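Enero, cuaderno de la celda de dos brazos (taller compartido de Flundport)

Entrada abierta a las 16:40. Continúa lo de la bancada. Escribo yo, Ignacio Greenberg; las notas de Latrice Kasprzak van marcadas con LK.

Estado al empezar: los dos brazos montados y cableados, control Herus arrancando sin errores, cámaras de muñeca con la calibración antigua. La distancia entre ejes de base queda en 900 mm. Con menos, los codos se estorban al entrar los dos en la zona central; con más, el brazo derecho llega a la caja izquierda casi estirado y pierde rigidez justo al bajar.

Tarea de prueba: coger pilas cilíndricas sueltas y dejarlas en dos cajas, blancas en una y negras con extremo cobrizo en la otra. El criterio es solo el color de la funda. La medida de carga queda para otra fase y no se toca en este cuaderno.

Primero las cajas. Las transparentes apilan bien y son ligeras, pero la cámara de profundidad no ve las paredes. El mapa sale con agujeros y en algún caso con superficies a la altura de lo que hay detrás. He dejado de intentar segmentarlas. Ahora cada caja es un volumen fijo en el modelo, con su esquina de referencia medida a mano, y el planificador la trata como sólido salvo por arriba. Inconveniente conocido: si alguien mueve una caja, el modelo no se entera. 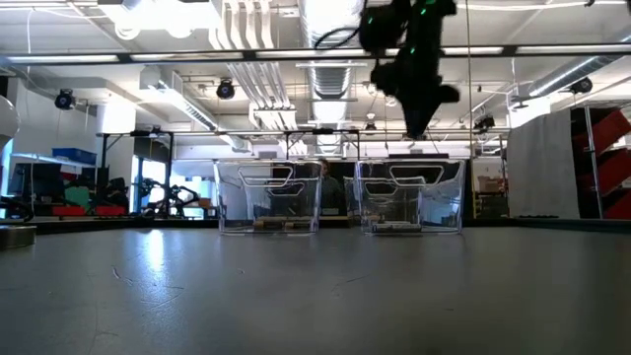

El margen sobre el borde lo he fijado en 29 mm, medido desde la punta de los dedos con la pinza abierta. El valor anterior venía de la plantilla Hutchins y no contaba con el ancho de los dedos al girar la muñeca. Con el giro completo, la esquina exterior de la placa baja más que la punta nominal. Queda corregido en el modelo de colisión de los dos brazos. La plantilla original la guardo sin modificar.

Secuencia de descarga, versión actual:

1. Subida vertical desde el punto de agarre.
2. Traslado a cota constante hasta el centro de la boca de la caja.
3. Descenso por debajo del borde, sin tocar fondo.
4. Apertura parcial, espera, retirada vertical.

La apertura es parcial a propósito. Abriendo del todo dentro de la caja los dedos se acercan demasiado a las paredes, y la caja no está fijada a la mesa.

LK: propongo topes impresos en las esquinas de las cajas, atornillados al canto de la mesa. Puedo sacarlos en la impresora pequeña. Grosor de pared 8 mm, que ya sé que es mucho, pero los de la última vez se partieron por la base.

De acuerdo con los topes. Que no pasen de la mitad de la altura de la caja, o habrá que meterlos también en el modelo de colisión.

Turnos entre brazos. Al principio cada brazo tenía su mitad de la mesa y no se cruzaban nunca. Seguro, pero muy limitado: una pila negra en el lado de las blancas se quedaba donde estaba. He cambiado a una zona común con reserva. El brazo que quiere entrar pide la zona; si está ocupada, espera en su postura de retirada. Tiempo máximo de espera, 2 segundos, y después replanifica con otra pila. La zona común cubre la boca de las dos cajas y la franja de mesa que hay delante.

El problema que queda es la manguera. El modelo solo conoce los eslabones rígidos, y el bucle de cable que cuelga por fuera ocupa bastante más. La reserva de zona mira la geometría del brazo y da por libre un espacio por donde puede pasar el cable del otro.

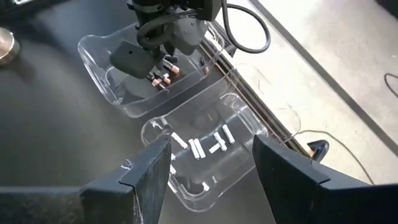

He añadido una cápsula ficticia alrededor del tramo de muñeca de cada brazo, con el eje desplazado hacia el lado del bucle. Es una aproximación mala para posturas muy giradas, pero barata de calcular. La alternativa sería guiar el cable pegado al eslabón, con bridas y una cadena corta. Lo haría ya si no fuera porque la longitud libre que pide la muñeca en giro completo todavía no la tengo medida. Pendiente.

Detección de color. Dos dificultades distintas:

Las pilas blancas dan reflejo cuando entra luz de la ventana. La funda satura y el segmentador la confunde con los brillos del borde de la caja. He bajado la exposición y he limitado la búsqueda de agarre a la superficie de la mesa. Dentro de las cajas no se busca nada, así que los brillos de las paredes dejan de importar.

Las negras contra la mesa oscura de la vista de muñeca tienen poco contraste en el cuerpo. El extremo cobrizo sí se separa bien. El detector busca ahora primero el extremo y después estima el eje del cilindro a partir de él. Falla cuando el extremo queda tapado por otra pila. En ese caso se descarta el candidato y se pasa al siguiente.

LK: ojo con las que están en contacto. Si hay dos paralelas y pegadas, el detector me da un solo objeto más ancho y la pinza abre para ese ancho. Se llevaría las dos.

Anotado. Filtro por ancho: si el objeto estimado supera el diámetro de una pila con tolerancia, no se agarra. Primero un empuje lateral corto con un solo dedo y nueva captura. El empuje lo he escrito pero está desactivado hasta revisar la fuerza máxima. No quiero marcar las fundas, y menos con los dedos metálicos de Welier, que pedí en su momento y siguen sin montar. De momento seguimos con los negros, con las rayas que tengan.

Normas para trabajar con pilas sueltas, que también valen para quien use la mesa después:

Nada de herramientas ni tornillería entre las pilas.
Las que tengan la funda rota se apartan a mano y no vuelven a la prueba.
Con los brazos habilitados no se mete la mano entre las cajas. Parada primero.

Disposición inicial para las pruebas: pilas tumbadas sobre la mesa, unas juntas y otras sueltas, con orientaciones distintas y sin separar por color. Si se colocan alineadas, el planificador parece mejor de lo que es.

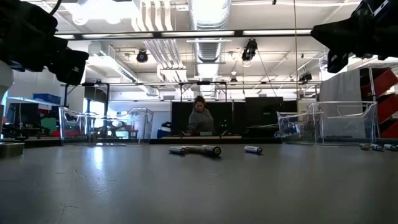 Pilas sobre la mesa, las dos cajas transparentes detrás y un brazo entrando por cada lado.

Cambios guardados en la rama de la celda: margen de borde, cápsula de cable, reserva de zona, filtro por ancho. El empuje va en la misma rama con la opción en falso.

Pendiente:

Recalibrar las dos cámaras de muñeca. La izquierda primero.
Medir longitud libre de cable en giro completo.
Topes de las cajas (LK).
Revisar el límite de fuerza antes de activar el empuje.
Preguntar a Welier si los dedos admiten funda de goma.
Postura de retirada del brazo derecho: el codo queda alto y alarga el retorno.

LK: dejo el archivo de los topes en la carpeta común. Falta la cota del canto de la mesa, que no me fío de la que hay apuntada.

Cierro a las 19:15. Control apagado, frenos puestos.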